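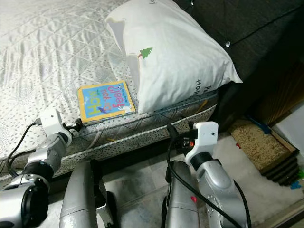
Sunday, May 11, 2025

Right. Quick one because I have to be out of the door by lunch and if I don't write this up now I'll forget which screw was which, same as last time.

Left gripper on Matoritz was slipping again. Two arms, both with the white angular brackets on the end, and it's always the left that gives trouble. Not dropping things exactly. More that it closes, looks fine, then the bracket shifts a hair when the wrist turns and whatever it's holding tips over. Flat things are worst. Books. Anything you have to come at from the edge of the bed.

Started where I always start, which was the wrong place. Recalibrated. Spent most of Friday evening on it, got lovely numbers, went to bed pleased. Next morning it was off again by the same amount.

So, mechanical. Powered down properly (main switch, not just the stop button, I have been told off by Agnes Solberg for this and she was right), waited for the fans to go quiet, then got hold of the bracket and wiggled. Play in it. You could feel it before you could see it. The right one, nothing, solid as a rock.

Four screws hold the bracket to the wrist on mine. Two were fine. 2 were finger loose, and one of those had chewed threads, my own doing from last August when I used the wrong key and leaned on it. Replaced all of them anyway. Drop of the blue threadlock on each, wiped off the extra, did them up crosswise a bit at a time. Don't go round in a circle, it pulls the bracket over to one side and then you're chasing the angle for an hour.

The cable. This is the bit I really wanted to write down. The black cable off the left gripper loops down the side of the arm and I'd had the loop too short. Every time the wrist rolled all the way over it was tugging on the bracket, a tiny tug, but do that all day for weeks and there's your loose screws. Margit Brekke spotted it off a video call in under a minute, which was annoying. She has a Tirnolix pair at work and said hers did the same thing the first winter.

Fix for that:

– undo the ties nearest the wrist, leave the ones lower down alone
– turn the wrist by hand to the end of its travel, both ways, and feed slack up untill the cable never goes tight
– tie it again with the wrist at the worst end, not in the middle
– velcro, not zip ties. I have nicked one cable with the side cutters already, not doing it again

Too much slack is bad as well mind you. First go I left a great big loop and it would of caught the headboard button on the first reach to the pillow. Took some back.

Did the right side cable while I was there. Probably fine as it was but I had the velcro out.

Then power on, home both arms, and run them slow. I mean really slow, with a hand near the stop. My order now is: arms up over the floor first, then out to the side of the mattress without touching, then down to the bed. Previously I went straight to the bed and put a gripper into the quilting. There's still a pulled thread. The quilting is a pain in general, fingers catch in the stitching if you come in too low, so I've raised the approach height and let it close on the way down.

Calibration after all that, and this time it held. Ran 17 pick and place goes with the kids' board book, edge of the mattress to the pillow and back. No tipping on the left. One miss on the right, which I'm putting down to me nudging the bed with my knee half way through.

Parts, for anyone who has the same set up: screws came from Geerts, a bag of 12, so I've got spares for once. Threadlock I had. Drirum do a ready made cable sleeve that Margit likes but I've not tried it, bit stiff looking for the wrist end.

Still to do. Black fitting on the right gripper wants cleaning out. Write the date on a bit of tape and stick it on the arm so I know when the screws were last checked. And log the wrist position when it slips, if it slips, instead of guessing and blaming the software.

Going to check the screws again after a week of running and I'll add a note underneath. Now really late, shoes on.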